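Ticket 123 – Kivitz shelf rack, bracket kit incomplete?
Status: waiting on customer
Product: Kivitz rack with Hestau bracket kit
Opened: May

Customer wrote:
Hello, and thank you for the quick reply this morning! I've been putting our rack together and got along fine until the rails. The sheet lists 25 brackets and I keep coming up 2 short, though I may well be mixing up the long slotted strips with the short ones – they look so alike once they're out of the wrapping. I tipped everything into one bin so nothing would roll off under the bench. Photo attached.

Support (Villanueva desk) replied:
Thanks so much for taking the trouble, and please don't worry, this kit confuses plenty of people. Could you lay the slotted pieces side by side, shortest to longest, and check whether any of the stacked brackets are nested inside one another? They slide together very snugly. Please look inside any foil bags too before we send spares from Brusadov.

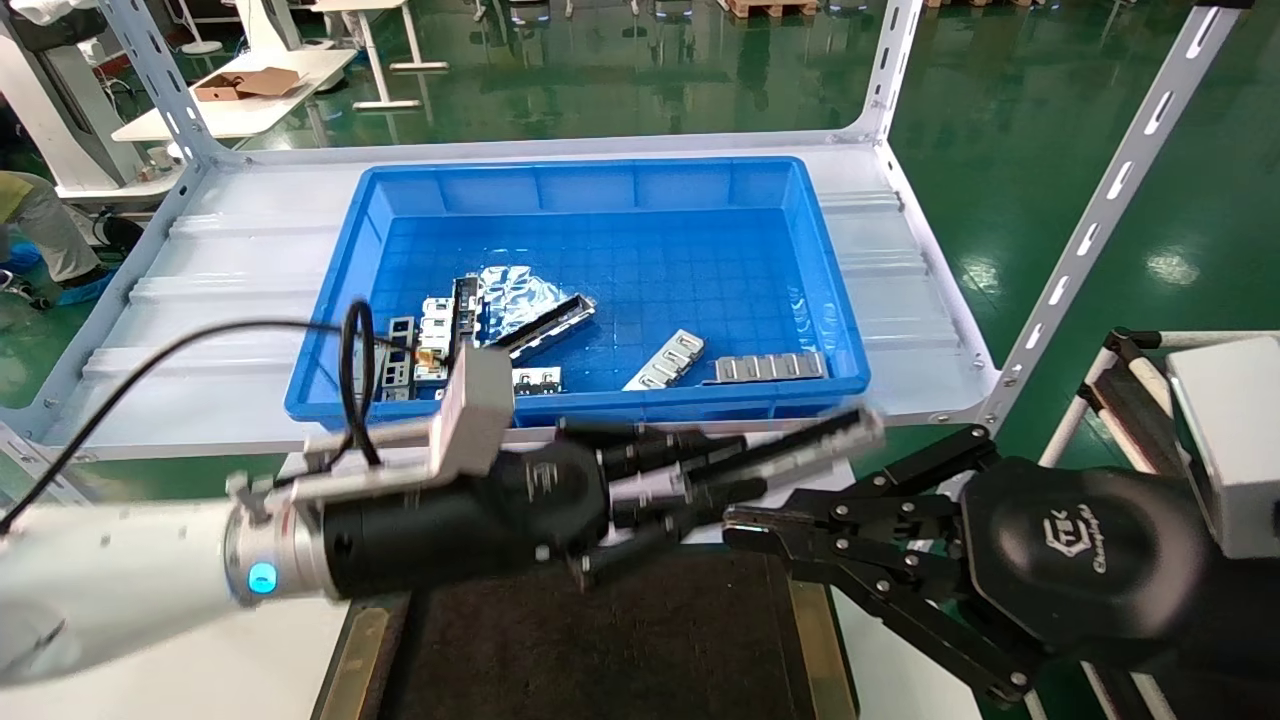

Attachment 1: bracket parts and rail in the blue bin, on the rack shelf

Next step: customer to separate the stack and recount. Spares on hold until then.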